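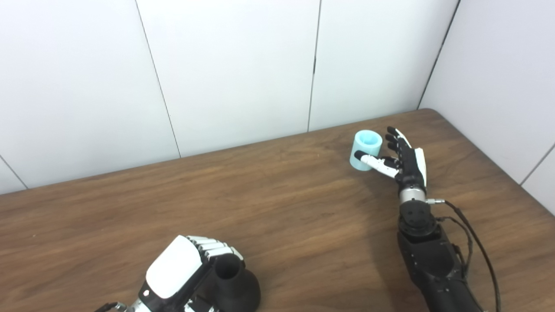 4.2 Collecting Demonstrations by Remote Control

Figure 3. Head camera view during a two-handed demonstration. The left hand holds the black conical object while the right thumb is at the side of the light blue cup.

All demonstrations were recorded on the Karaki platform by two operators, who wore tracked gloves and saw only the head camera stream. Finger joint angles were mapped to the robot hands at 22 Hz; wrist poses were sent separately and smoothed before use. We kept 80 demonstrations for this task.

Most operator errors occurred at the approach to the cup (Figure 3). Without touch feedback, operators tended to close the thumb before the other fingers were in place, and the cup shifted. We did not remove these episodes if the operator recovered within the same attempt — the corrections are useful training data. Episodes that ended in a dropped object were discarded.

The left hand was controlled throughout, even when its only job was to hold. Locking it in software made the recordings cleaner, but the policy trained on them let its grip drift during right arm motion. Section 4.3 compares both settings.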